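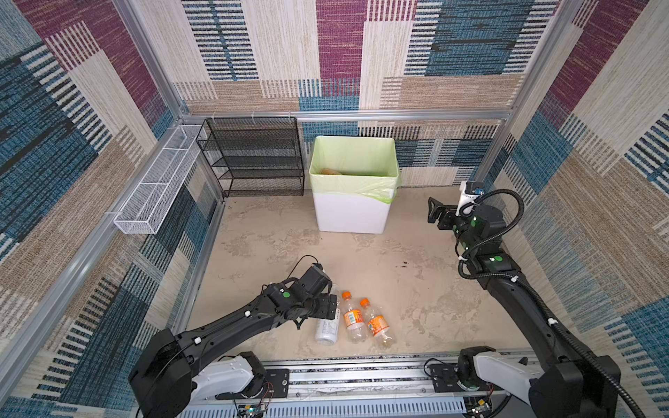
Gritance Two-Arm Bottle Cell

The Gritance cell is a bench enclosure for testing one household chore: picking up discarded plastic drink bottles and putting them in a lined bin. Two arms share a front rail. Each carries a two-finger gripper and a camera at the wrist. It is sold to labs and trade kitchens that want to know how much of the job a machine can do at present. It is not a finished appliance.

Supplied with the cell: both arms, aluminium frame, floor mat, bin, mesh rack, side basket. Liners are a consumable. Part number 2794.

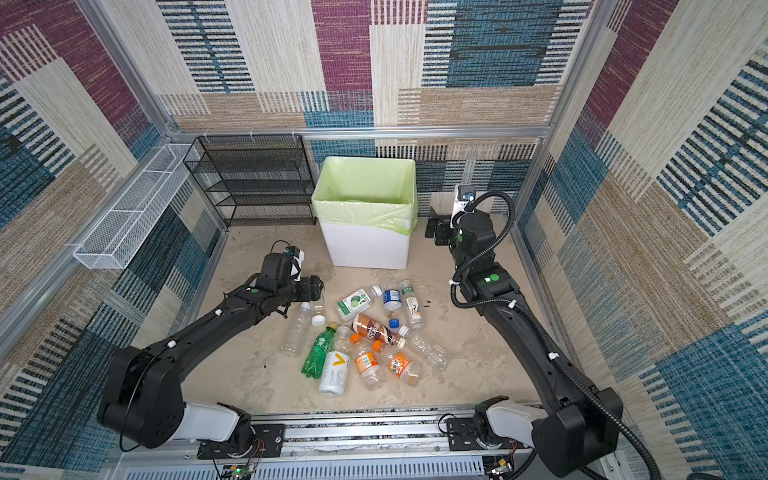
What the chore asks for

Bottles in a loose pile are harder than bottles in a row. Clear plastic gives the cameras little to work with, labels differ, and an empty bottle rolls when a finger touches it. The standard test is a mixed pile with the caps on. Loose caps are outside the specification and should be swept up by hand.

In our own trials, Prinex software (May release) cleared 22 piles without help. Most stoppages came from two bottles lying side by side, where the fingers closed on both or on neither. A person still does the job much faster.
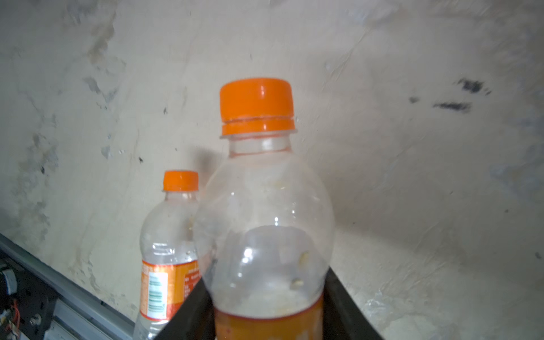

Wrist cameras

At close range a transparent body shows whatever is behind it, bent out of shape. A coloured cap is a better target, and the default grasp routine looks for one first. Bottles with clear or missing caps fall back to the label edge, with a lower success rate. Clean the lenses before each session and rerun the calibration after any knock to the wrist.

Limits

Payload: one empty bottle per gripper. Glass, cans and part-full bottles are not supported. Retries per bottle: up to 3, then the cell stops and waits. Changing the liner is a manual task. The Zanance sorting add-on is ordered separately and needs the wider rail.
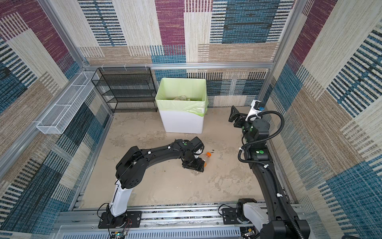 Thitima Jitpraphai writes that the retry limit is set too low for crushed bottles, and that she would accept a slower cycle if it meant fewer calls to the bench. The limit can be changed in the settings file from the next release.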